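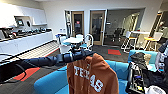
Liste de contrôle – Locaux de détente et vestiaires du personnel
Site Morkach, bâtiment Undia
Visite du 28 février 2025

Objet : vérification périodique de la sécurité incendie, des circulations et du mobilier. Les points sont cotés C (conforme), NC (non conforme) ou SO (sans objet). Les observations engagent le service exploitant.

1. Issues et dégagements
1.1 Portes coupe-feu libres de tout calage : C
1.2 Largeur de passage maintenue devant l'issue est : NC
Observation : deux cartons d'archives entreposés dans le couloir. Retrait demandé sans délai.
1.3 Blocs autonomes d'éclairage de sécurité : C
Observation : étiquette d'essai illisible sur le bloc du palier.

2. Moyens de secours
2.1 Extincteurs accessibles et plombés : C
Observation : 9 appareils contrôlés. Prochaine maintenance par la société Rultar en mars.
2.2 Plan d'évacuation affiché : NC
Observation : le plan en place est antérieur au déplacement des vestiaires.

3. Mobilier rembourré et textiles
3.1 Attestations de réaction au feu des canapés et fauteuils : NC
Observation : document Villaseñor fourni pour les fauteuils seulement. L'attestation relative aux canapés est à produire.
3.2 Distance entre assises et convecteurs : C
3.3 Vêtements personnels rangés dans les casiers ou suspendus aux patères : NC
Observation : rappel à afficher. Aucun textile ne doit être posé sur un appareil de chauffage.
3.4 Housses et coussins en bon état : C

4. Installations électriques
4.1 Absence de multiprises en cascade : C
4.2 Cafetière et bouilloire sur prises dédiées : C
4.3 Tableau divisionnaire fermé à clé : NC
Observation : serrure forcée. Devis de remplacement reçu, 500 euros hors taxes.

5. Hygiène et sols
5.1 Revêtement sans défaut de planéité : C
Observation : joint décollé près de l'évier, à surveiller.
5.2 Poubelles à couvercle vidées chaque jour : C
5.3 Douches : SO (zone fermée pour travaux)

Suites à donner
Les points 1.2 et 4.3 sont prioritaires. Les autres écarts seront levés dans un délai de six semaines, justificatifs à l'appui. Le présent relevé est versé au registre de sécurité sous le numéro 2 798.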